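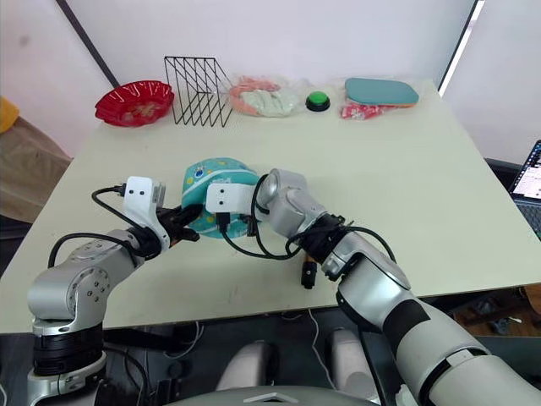 Can Robots Do Chores Yet?

Think about the last time you cleaned up your room. You probably picked up a shirt, a book, a few toys and maybe a sock from under the bed. You knew what each thing was and where it went. You may have grumbled, but the picking up part was easy.

For a robot, the picking up part is hard. Robots have been working in factories for a long time, and they can weld car doors and stack boxes all day and all night. But a robot that can clean up your room, fold the laundry and put away the dishes is still not something most families can have. Engineers in many countries are working on it. Some of their robots can do some chores, some of the time.

Why are factories easier?

In a factory, the same thing happens again and again. A part comes down the line. It is always the same size and shape, and it always stops in the same spot. The robot arm can be told exactly where to move. It does not have to wonder what it will find when it gets there.

A house is different. Cups come in many shapes. Chairs get moved. Somebody leaves a backpack in the hallway. A robot that was told to reach for a cup in one exact spot will close its fingers on air if the cup has moved by the width of your hand.

So a home robot has to look before it reaches. It uses cameras to see what is there, and a computer to work out what it is seeing. Then it has to plan how to move its arms, and then how to use its grippers. A gripper is a robot's hand. Many grippers have just two fingers that open and close, a little like the tongs you use to pick up salad.

Try it yourself

Put a mitten on each hand and try to do these things:

Pick up a pencil from a flat table.
Fold a washcloth in half.
Take a cracker out of a bag without breaking it.
Button a shirt.

It takes longer than you expect. Mittens take away most of your sense of touch, and they make your fingers work as one big finger and a thumb. That is close to what a robot with two-fingered grippers has to work with.

Soft things are tricky

Jinfeng Peng is an engineer at a small robot company called Tendetti. When she visits schools, children often ask her which chore is the hardest. Her answer is anything made of cloth.

"A block stays a block when you pick it up," she says. "A towel turns into a different shape every time you touch it."

When you pull on one corner of a towel, the other corners move too. Part of the towel may flop over and hide the rest. You can see this and fix it without thinking much. A robot has to look again, find the corners again and make a new plan. Pouches, hats, socks and bags all have the same problem. They bend and squash, and they do not spring back the way they were.

Soft things are also hard to grip well. If the robot squeezes too lightly, the cloth slips out. If it squeezes in the wrong place, it picks up two layers when it wanted one. With two arms, a robot can use one gripper to steady the cloth and the other to pull or fold it, but then the arms have to stay out of each other's way.

Hard things are tricky too

You might think that hard things would be simple. Some are. A wooden block with flat sides is one of the first things a robot learns to lift. Other hard things cause trouble.

A tube can roll away when it is bumped. A ball can roll even farther, and a big ball may be too wide for the gripper to fit around. A sheet of paper lies so flat that there is no edge to grab. Glass and clear plastic are hard for cameras to see, and shiny metal can reflect the lights in the room and confuse them.

Then there is the job of passing something from one hand to the other. You do this many times a day. You might pick up a glue stick with your left hand and pass it to your right. Your hands know when to let go. If a robot lets go too early, the thing falls. If it lets go too late, the two arms pull against each other. 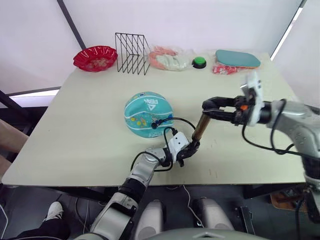 Engineers call this a handover. It matters for a lot of chores. Wiping a long spoon, turning a jar so the label faces out, or putting a rolling pin back in its drawer may all mean changing which hand is holding on, and where.

How does a robot learn a chore?

One way is for a person to write down every move in computer code. That works well in a factory, but it would take far too long for a house.

Another way is to show the robot. A person guides the robot's arms through the job, sometimes by holding a second pair of arms that the robot copies. The robot's computer saves what its cameras saw and how its arms moved. The person does the job again, with things in slightly different places. After many tries, the computer starts to find the pattern.

Ustyna Skoryk teaches robots this way in the town of Brulley. For one job, putting a cup on a shelf, she showed the robot 200 times.

"My arms got tired before the robot's did," she says.

She started in January with one cup on an otherwise clear table. Later she added more things around the cup, so that the robot would learn to leave them alone. She also moved the cup farther away and turned its handle to face different directions. When she changed to a taller cup, the robot had trouble again and needed more lessons.

You learn much faster than that. If someone shows you how to put away one cup, you can put away almost any cup.

What about stores?

Shops have chores too. Someone has to put cans on shelves, fold sweaters and mop the floor. A store is neater than most homes, so some of these jobs are a little easier for a machine.

Floor cleaning robots already work in many stores. They move slowly and stop if a person steps in front of them. Shelf stocking is newer. Shaohua Shen runs a grocery store in Verberg that tried out a stocking robot for 21 days. It was good at soup cans and cereal boxes. It had trouble with bags of chips, and it was not allowed to touch the eggs.

The robot also worked slowly. A person at the store could fill a small shelf in 5 minutes. The robot took over 20. It did most of its work at night, when there were no shoppers and the time did not matter as much.

So, can they do it yet?

It depends on the chore.

Vacuuming a floor: yes. Robot vacuums have been in homes for years, though they still get stuck on cords and rugs.

Mowing a lawn: yes, if the yard is fairly simple.

Washing dishes: partly. A dishwasher is a machine that does the washing, but a person usually has to load it and put the dishes away. Some robots can load plates in a lab.

Folding laundry: sometimes. A few robots can fold shirts and towels, often slowly.

Cleaning up a messy bedroom: not well. There are too many different things in too many different places, and some of them are under other things.

Words to know

Automation: using machines to do a job with little help from people.

Gripper: the part at the end of a robot arm that holds things.

Joint: a place where an arm can bend or turn. Your elbow is a joint, and robot arms have joints too.

Sensor: a part that measures something, such as light, distance or how hard a gripper is squeezing.

Handover: passing an object from one hand or gripper to another.

Something to talk about

Choose one chore that you do at home. Write down every step, even the tiny ones, such as "open the drawer" or "turn the sock right side out." Then trade lists with a friend and follow each other's steps exactly. If a step is missing, stop where you are and add it to the list before you go on.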